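Samden Learning Center Expands Desktop Refurbishment Program

The Samden Adult Learning Center in Flenusstead will offer its desktop computer refurbishment course twice a year beginning in May, the center announced this week. The expansion follows a grant of $680 for hand tools, anti-static mats and replacement parts, awarded by the Stillance Fund for Local Training.

The course is open to adult residents of Flenusstead and the surrounding townships. Participants learn to open, clean, inspect and reassemble used office desktops donated by area employers. Finished machines are passed to households on the center's waiting list. No previous experience is required, although applicants are asked to attend a short safety briefing before their first session.

Marloes Van Hecke, who coordinates technical courses at the center, said the revised program would give more time to inspection of the main board.

"In the past we moved too quickly from cleaning to reassembly," Van Hecke said. "A participant should be able to look into an open case and name the parts before picking up a screwdriver. That takes longer than one evening."

The new schedule runs for six weeks, with one evening session each week. The first two weeks cover safe handling, dust removal and the layout of a typical office desktop. Later sections deal with memory, storage drives and power supplies, and the final session is reserved for testing and paperwork. Each participant will work on a single machine from start to finish - a change from the previous format, in which computers were shared between benches.

Sessions will be held in Room 4 of the center's Ung Street building, starting at 6 p.m.

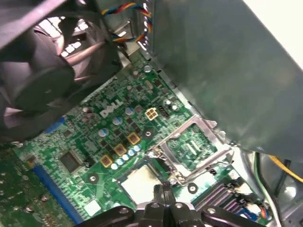 Participants will also be shown how to check capacitors for swelling or leakage, how to clear a cooling fan and its shroud without straining the wiring, and how to recognize a damaged power connector. Boards that do not pass inspection will be set aside for parts or sent for recycling.

The center continues to accept donations of complete desktop computers from businesses and private owners. Storage drives should be erased before delivery where possible; drives that arrive with data on them will be wiped on site before any other work is carried out. Monitors and printers cannot be accepted at this time.

Registration forms are available at the front desk of the Ung Street building. Places are assigned in the order in which completed forms are received.

Recent News
Evening Bookkeeping Course Adds Second Section
Ung Street Entrance to Close for Paving
Stillance Fund Opens Spring Applications
Flenusstead Library Extends Computer Room Hours
Sewing Machine Repair Workshop Returns to Samden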